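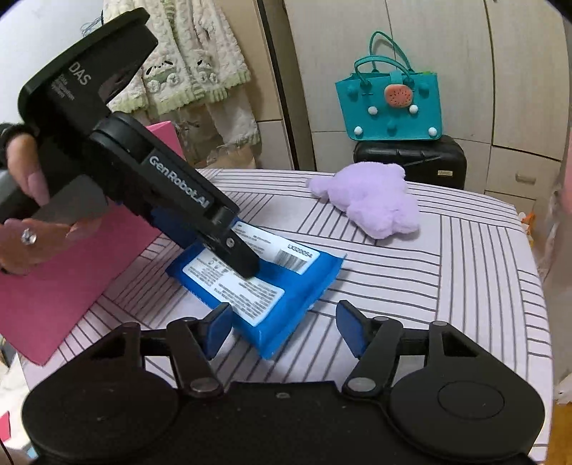 Um leitor escreve-me que o terceiro set é uma vaidade, que ninguém com emprego e joelhos verdadeiros precisa dele, e que o super tie-break foi a melhor coisa que aconteceu ao ténis amador desde as bolas amarelas. Pede-me ainda que deixe de chorar por isso em público. Lamento desiludi-lo em ambos os pontos.

8 de agosto de 2018
Redação Tremo – Opinião

A carta vem a propósito da decisão da Liga de Verão de Cuvham, que este ano tem 462 inscritos e resolveu que, a um set igual, os jogadores disputam um tie-break até aos dez pontos e vão para casa. O regulamento fala em «dinamizar a competição». Quando um regulamento dinamiza, é boa ideia esconder a carteira, e neste caso o que desapareceu foi uma hora de ténis pela qual pagámos a mesma inscrição do ano passado.

Percebo as razões. Os campos são poucos, a luz é cara e às dez da noite há sempre um par misto encostado à rede, de raquetes ao peito, a olhar para nós como quem espera vaga no parque de estacionamento. Joguei muitos terceiros sets debaixo desse olhar. Perdi quase todos, e alguns por culpa do olhar.

Mas convém dizer o que se perde. Um jogador de fim de semana demora um set inteiro a descobrir que a esquerda hoje não veio. Gasta o segundo a arranjar maneira de viver sem ela. O terceiro é onde finalmente se joga qualquer coisa parecida com ténis, com balões altos, respostas ao meio do campo, muito respeito pela rede e uma astúcia que só aparece quando as pernas já se demitiram. É um ténis feio. Também é o único em que um homem da minha idade tem hipóteses contra um rapaz de vinte anos que bate tudo com força e ainda não aprendeu a aborrecer-se.

O super tie-break acaba com isso. Dois erros, uma bola na tela, e o jogo que levou hora e meia a construir resolve-se em oito minutos. Na jornada de Drultuvby vi um encontro em que o vencedor fez 11 duplas faltas e ganhou com duas bolas que bateram na fita e caíram do lado certo. Pediu desculpa das duas vezes, com a mão no ar, como manda a etiqueta, e com a cara de quem não sentia nada.

Dir-me-ão que os profissionais também o jogam, nos pares. Jogam, e são pagos. Quando a Nikolaidis, que patrocina a liga e oferece ao campeão um saco térmico, me pagar para sair do campo mais cedo, reverei a minha posição com toda a abertura de espírito.

O leitor acrescenta um argumento que me custou mais a digerir: com o formato antigo havia desistências, gente que perdia o primeiro set e se lembrava de repente de um jantar. É verdade. Também fui jantar uma vez, em agosto, com 6-0 e 3-0 contra, e jantei muito bem. Só que agora as desistências continuam, apenas se fazem mais cedo, e o jantar também.

A minha proposta é modesta. Nas primeiras rondas, jogue-se o super tie-break, que há muita gente e pouca luz. A partir dos quartos de final, devolvam o terceiro set a quem lá chegar. São 2 jogadores por campo, já avisaram em casa, e o par misto pode marcar para outra hora. Quem estiver com pressa escreve-o na ficha, o adversário assina por baixo e joga-se curto, sem dramas.

Mandei isto à organização na semana passada. Responderam que a sugestão tinha sido registada e desejaram-me bons jogos. Jogo no próximo fim de semana contra o leitor da carta, que por acaso serve bastante bem. Vou tentar ganhar em dois sets.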